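El sabor que se queda en el plato de ayer

La dueña de la casa de comidas Dumadley lleva media vida cocinando guisos y prefiere que su nombre no salga publicado. "El local ya tiene uno", dice. Nos recibe a las diez de la mañana, con dos ollas al fuego y la puerta de la calle todavía cerrada. Hemos quedado para hablar de la sal, o más bien de cómo se aprende a sazonar cuando se cocina para mucha gente.

Empezó en el comedor de la fábrica Stustunov, donde servían 205 menús diarios. Allí todo iba por peso. Había una ficha para las lentejas, otra para el arroz y otra para el caldo, y la cocinera jefa no dejaba que se tocara ni un gramo. "Yo salía de allí sabiendo pesar, pero no sabía probar", cuenta. "Me di cuenta en mi casa, haciendo un potaje para cuatro. No tenía ficha y me quedó soso."

Ahora en Dumadley dan 38 comidas al mediodía y la ficha sirve de poco. El mismo guiso cambia según el agua que suelta la verdura o el tiempo que espera en la olla. Ella sala al principio muy por debajo de lo que pide el plato y corrige dos veces, una a mitad de cocción y otra con el fuego apagado. Entre la primera y la segunda procura no probar nada más. Dice que la lengua se cansa y que a partir de la quinta cucharada todo parece corto de sal. 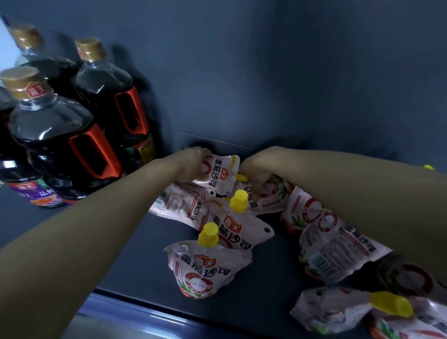 En Lapointe, el obrador donde compra el pan, no lo ven igual: allí le han dicho muchas veces que corregir al final es un apaño, que la sal tiene que entrar cuando el alimento está crudo o se queda por fuera. Ella les da la razón con la masa y con las piezas grandes de carne. Con las legumbres y los guisos con caldo, no. "El pan no lo puedes abrir a media cocción para ver cómo va. Una olla sí."

Le preguntamos por los clientes que piden comer con menos sal. Son más que antes, y en octubre decidió bajarla en toda la carta sin anunciarlo. La primera semana le devolvieron algún plato. A la tercera ya no volvía ninguno. Lo que hizo fue tostar más las cebollas, alargar los sofritos y añadir un poco de vinagre al servir. "El ácido engaña bien", explica. "Si a una sopa le falta algo y no sabes qué es, prueba con unas gotas antes de ir al salero."
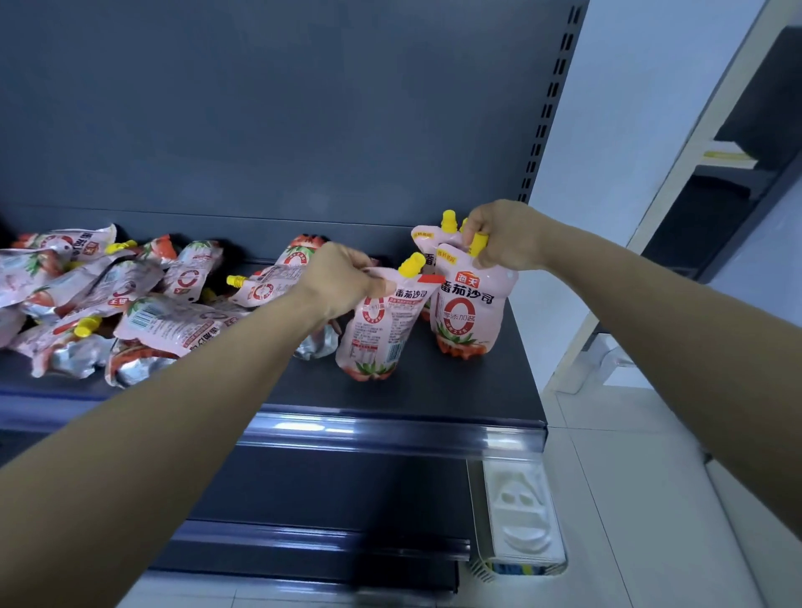 Con los condimentos envasados es más estricta de lo que esperábamos. Los cuenta como sal, y así se lo enseña a quien entra a trabajar con ella. La salsa de soja es el caso que todo el mundo entiende, porque se nota en la boca. Con el kétchup cuesta más: uno ve un envase rosa con un tomate rojo dibujado abajo y piensa en fruta, no en sal ni en azúcar. Ella pide que se lea la etiqueta por detrás y que se reste del guiso lo que ya aporta el bote o la bolsa. También pide que se añadan pronto, para que dé tiempo a probar.

Hace unos años dio unas clases en el centro vecinal Norow. Ponía tres vasos de caldo con distinta sal y pedía que los ordenaran. Casi todos acertaban el más salado y confundían los otros. Luego repetía la prueba con el caldo frío y los resultados empeoraban. De ahí saca un consejo para las ensaladas de legumbre y los escabeches: probarlos a la temperatura a la que se van a comer.

Sobre el remedio de la patata para un guiso salado es tajante. "La patata se lleva caldo, y con el caldo algo de sal, pero el resto se queda igual." Prefiere apartar la mitad, alargarla con agua o con más verdura y guardar lo que sobre para el día siguiente.

Antes de irnos prueba la olla de la izquierda, de garbanzos, y no le echa nada. A la otra le faltan veinte minutos y la deja tapada.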